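ホーム　のりもの　たべもの　せかいのまち　おたより

ケーブルカーは、どうして坂をのぼれるの？

こんにちは、オレシア・ヴァシレンコです。旅行が大すきで、はじめての町に行くと、まず「高いところへ行くのりものはあるかな？」とさがしてしまいます。今日はわたしのいちばんのお気に入り、ケーブルカーの話をするね。

去年の4月、キムウッドという山の町に行きました。駅をおりると、目の前がもう坂！　歩いてのぼる階段もあるんだけど、わたしは重いリュックをしょっていたから、まよわずケーブルカーのきっぷを買いました（階段がすきな人、ごめんね）。

さて、ここで問題。ふつうの電車は、どうして急な坂をのぼれないんだと思う？

電車の車輪は鉄でできていて、レールも鉄です。鉄と鉄はつるつるしていて、すべりやすいの。平らなところでは、軽い力でスーッと走れるから、とても便利。でも急な坂になると、車輪がからまわりして、前にすすめなくなっちゃう。冬にこおった坂道を、くつで歩くところを想像してみてね。足を動かしているのに、ずるずる下がってしまうでしょう？

だからケーブルカーは、自分の車輪の力でのぼるのをやめました。じゃあ、だれがのぼらせてくれるのかというと、山の上にある大きなモーターです。車両には太いロープがつながっていて、そのロープを上からぐいぐい引っぱってもらうんだよ。ロープといっても、なわとびのなわとはぜんぜんちがって、細い鉄の線をたくさんより合わせたもの。この鉄のロープのことを英語で「ケーブル」というから、ケーブルカーという名前になりました。

でも、人がいっぱいのった重たい車両を引っぱり上げるのは、モーターだってたいへんです。そこで、すごくかしこいくふうがあるの。

井戸のつるべって知ってるかな。滑車にロープをかけて、両はしにおけをつけたものです。かたほうのおけが下がると、もうかたほうが上がってくるよね。多くのケーブルカーはこれと同じしくみ。1本のロープの両はしに、1台ずつ車両がついています。1台がのぼるとき、もう1台はかならずおりてくる。おりてくる車両の重さが、のぼる車両を引っぱるのを手伝ってくれるから、モーターはその足りない分だけがんばればいいんです。シーソーで、同じくらいの重さの友だちとのると、ちょっと足でけるだけで動くでしょう？　あれににています。

キムウッドの車両は50人のりで、上の駅まで12分かかりました。わたしは運転席のすぐうしろに立っていたのだけれど、のぼりはじめてしばらくすると、上からもう1台がおりてくるのが見えたの。線路は1本しかないのに！　えっ、ぶつかる！　と思って、手すりをぎゅっとにぎってしまいました。

もちろん、ぶつかりません。ちょうどまん中のところだけ、線路が二つに分かれているんです。のぼりの車両は右へ、おりの車両は左へ、すうっとよけてすれちがい、また1本の線路にもどります。2台は同じロープでつながっているから、すれちがう場所はいつも同じ。待ち合わせにちこくすることがないんだね。うらやましい。わたしはよくちこくします。

しかもふしぎなことに、どちらの車両も毎回自分のがわにちゃんと入っていきます。ひみつは車輪の形。かたがわの車輪はレールを両方からはさむ形になっていて、もうかたがわは平らで、はばが広いの。はさんでいるほうのレールにそって、自然に曲がっていくというわけ。車両にハンドルはないんだよ。

「もしロープが切れたらどうなるの？」と心配になった人もいるよね。わたしも心配だったから、係のヴィラ・スタシウさんに聞いてみました。ヴィラさんは、車両のゆかの下を指さして教えてくれました。ロープがゆるんだり、スピードが出すぎたりすると、強いブレーキが自動でかかって、レールをがっちりつかむんだって。それにロープは毎朝しらべていて、いたみが見つかる前でも、決まった時期が来たら新しいものにとりかえるそうです。
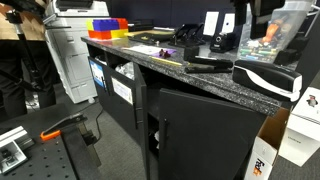
それから、車両の形もおもしろいよ。よこから見ると長四角ではなくて、ななめにかたむいた形をしています。中のゆかは階段のようになっていて、いすも一段ずつ高くなっているの。こうしておけば、急な坂のとちゅうでも、すわっている人はまっすぐ前を向いていられます。駅のホームも階段になっているから、のる前に足もとをよく見てね。わたしは景色に見とれて、一段ふみはずしました。

ところで、ロープウェイとケーブルカーをごちゃまぜにしている人、いませんか？　レールの上を走るのがケーブルカー、空中のロープにぶら下がっているのがロープウェイです。キムウッドのとなりのグラテルという村にはロープウェイもあって、足の下を木のてっぺんが通りすぎていくの。こっちは風でちょっとゆれるから、わたしはずっと「まだかな、まだかな」と言っていました。

ケーブルカーにのるチャンスがあったら、ぜひ、いちばん前かいちばんうしろへ行ってみてください。線路のまん中に小さな滑車がならんでいて、その上をロープがするする動いているのが見えるはず。のぼるときにうしろを向くと、町がどんどん小さくなっていくのもすてきだよ。上の駅に着いたら耳がへんな感じになることもあるけど、つばをごくんとのみこめば、たいていなおります。

次は、水の階段をのぼる船の話をする予定です。

2024-01-07

このサイトではクッキーを使用しています。くわしくは、おうちの人といっしょに「クッキーについて」を読んでください。　同意する　設定をかえる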